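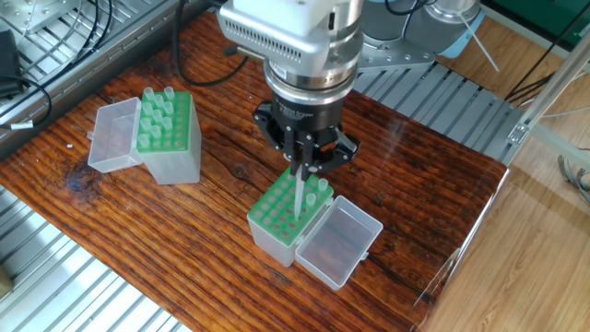
Figure 4. Tip handling at the shared bench: the gripper with a single tip at the front rack. Both boxes are open.

4.2 What the purchase would have to replace

The case for buying a robot arm for a small wet lab is usually made with a throughput number. We do not think that number should carry the weight it is given. The vendor proposals we collected, from Brolier and from Nimeleo, both quoted tips moved per hour under continuous running, and both left out the labor of laying out the bench, opening the boxes, checking the positions and putting things right after a bad pick. A lab that budgets from the quoted rate is budgeting for a machine that somebody else is looking after.

The task in Figure 4 is as plain as lab work gets. A tip goes into a hole in a rack. A technician does this without thinking, and mostly does not do it at all, as racks can be bought already filled. The refilling of racks by hand is a real chore in labs that buy tips in bulk bags to save money, and it was the chore most often named in our interviews. It is also a chore with a very low price. At the bulk discount open to the labs we spoke to, the gap between loose and racked tips came to 675 dollars a year for a group of four people. Any equipment plan that lists tip racking as a main benefit has to start from that figure, and neither of the two proposals did.

We grant that tip racking is often offered as a stand-in for harder work. The argument runs that an arm able to place a thin plastic cone in a small hole can also load a centrifuge, cap a tube or move a plate. Perhaps so. But each of these needs its own fingers, its own fixtures and its own hours of setup, and these appear in the proposals either as options without a price or under the heading "integration." Orlandini has called this the second invoice, and we have found no better name for it. In the Bahrami plan the second invoice was larger than the first. 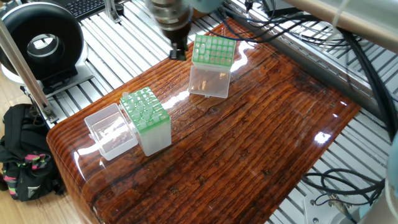

Page last modified 30 April 2024

Floor space is the other item that tends to go missing. The drawings supplied with quotes show the arm and its reach. They do not show the rails, the cabling, or the place where the operator keeps a keyboard. In the working setup here the tabletop with the racks is one part of a much larger footprint, and it is the larger footprint that a lab pays rent on. Two of the plans we reviewed had assigned the arm to a bench that could not have held its mounting, let alone left room to walk past it.

Surface and lighting deserve a line too. A glossy varnished top throws back a good deal of glare, and clear tips in a frosted box are hard to pick out even for a person. Whether this matters depends on how the system finds its targets, and buyers should ask for a trial on their own bench surface before signing. Nimeleo agreed to such a trial when asked. Brolier offered a video.

We also advise against the 100 percent utilization figure that both spreadsheets used as a default. None of the labs in our sample could say how many hours a week they would have racks ready for an arm to fill, and the one site that kept a log, Stillska, stopped keeping it in December. Without such a log the payback period is a guess - and a guess made by the party with something to sell.

None of this shows that the equipment is a poor buy. It shows that the plans we read could not tell a good buy from a poor one. Section 4.3 sets out the cost lines we think a plan should contain before it goes to a funder, starting with staff time.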